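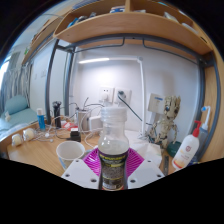 3 min read

Hand-held gripper, fingers slip on bottles after I swapped the pads. What am I missing?

Have a hand-held two finger gripper, the Hidik one with the wide angle camera looking down at the fingers. Light grey plates, magenta ribbed pads. Put new pads on in February because the old ones had split at the tips. Old ones were from the original kit, new ones are printed from the Hunia file, same shape as far as I can tell.

Since then smooth plastic bottles creep. Small shampoo size is fine, anything full and heavier slides down slowly while I hold it, maybe a finger width before I put it down again. I put a 468 gram bottle on the kitchen scale so I'd have a number, that one goes every time. Boxes and mugs no problem.

Things I did already:
- wiped pads with alcohol
- tightened the screws in the plates, all of them
- squeezed harder (helps a bit, then my hand hurts)
- swapped left and right pad, no change

Also the trigger feels different. There's a dead bit at the start of the pull that I dont remember. Could be me.

I have 60 recordings to redo if the grip is off so would like to fix it before I start. Is it the pads or the linkage? And is there a torque spec for the plate screws, I can't find one anywhere.

---

Answer 1 (accepted)

Both probably. Do the linkage first, it's free.

Dead travel at the start of the trigger = slack somewhere between the trigger and the plates. You said you tightened the plate screws, that's the thing I'd undo. Those are pivots. If you crank them down the plate binds, you use your squeeze fighting friction and the pads get whatever is left. Back each pivot off until the plate swings under its own weight, then nip it up till it just stops wobbling. That's the spec as far as I'm concerned, I never found a torque figure either. If it won't stay put use a lock nut, not more force.

Then slack. Hold the trigger still with one hand, wiggle one plate with the other. If it moves and the trigger doesn't, look at the push rod end. The hole in the printed part goes oval. Mine was done after 700 or so cycles, but I'd printed it thin. Reprint that piece with 5 walls and the dead bit went away.

Check both plates hit center together too. Close it on nothing and look straight down. If one pad arrives first the bottle gets pushed sideways and you only have real contact on one side, so it creeps.

Pads after that. What did you print them in? Ribs should fold around the bottle when you close on it. If they stay straight and you only get a line of contact down the middle, material's too hard, or infill too high, doesn't matter which, same result. Put a strip of paper between pad and bottle at the top edge and at the bottom edge, close, pull. Both should drag. If one slides straight out the pad isn't wrapping.

Edit: forgot, printed pads come off the bed with one shiny face. Make sure the shiny face isn't the one touching. Scuff it with a bit of sandpaper, then alcohol, let it dry properly.

Comment from asker: pivots were WAY too tight, left plate hardly moved by itself. Loosened both, better already. Paper test: top drags, bottom slides right out on both sides. Filament is the Akyol soft one but I left infill on default so guess that's it. Reprinting tonight.

Comment: lower infill and slow it right down or the ribs string together. If two ribs fuse the whole pad goes stiff, cut them apart with a knife before you mount it.

---

Answer 2

Just put grip tape on it. I use the Grillen rubber stuff, cut to pad size, holds anything. Changes the look of the fingers in the video though so if your old recordings are bare pads they won't match. Didn't matter to me.

Comment: tape peels at the ribs when the pad bends, did for me anyway. Ok for an afternoon.

---

Answer 3

Not what you asked but check the bottle. Hand lotion, oil, whatever on the outside and no pad will hold it. Dish soap and dry it. Also grab lower, on the label if it's got a paper one. Up near the shoulder the sides slope and the pads get pushed off, which looks exactly like bad pads. Spent an evening on that once.

And redo a couple of recordings first, watch them back, before you commit to all 60.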